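From: Pasholm Allotments list
Date: December 7, 2024
Subject: Re: [pasholm-plots] Winter water shutoff, again

On the July list, a plot holder wrote:
> I would like it noted that the tap by the Flerport Road gate
> dripped all last winter and that I reported it 4 times. I would
> also like to know why we pay $155 a year for a drip. Could
> someone please tell us the plan BEFORE the first frost?

It's well past the first frost, so I'm answering right on schedule.

The plan is the same as last year's with fewer surprises in it. The main gets shut off at the road, the line is drained downhill, and every tap stays open until spring. If you find one open, please leave it that way. Last year some kind soul went down the row closing them all, and we bought new pipe in March. The bill was $187 and I still have the receipt if anyone would like to frame it.

The dripping tap has a new washer. It now drips in a different direction.

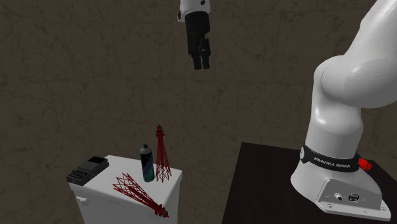

What to do on your own plot

1. Unhook your hose and take it home. The shed is full, mostly of hoses.

2. Tip out your rain barrel and leave it upside down. If it's one of the tall Grurnarier ones, lay it on its side and put a brick on either side, or it will end up in the road again.

3. Timers and splitters come off too. My old Saber timer spent one winter outdoors and has watered at 3 a.m. ever since, whatever I tell it.

4. Garlic people: yes, you can still plant if you can get a fork in the ground. No, I won't turn the water back on for you.

Two plots are open for spring, both at the wet end. Rent is still $155, drip included. Reply to me and not to the whole list, please. We all remember the thread about the compost.

-- 
Water and gates, Pasholm Allotments
To leave this list, send a blank message with "unsubscribe" in the subject line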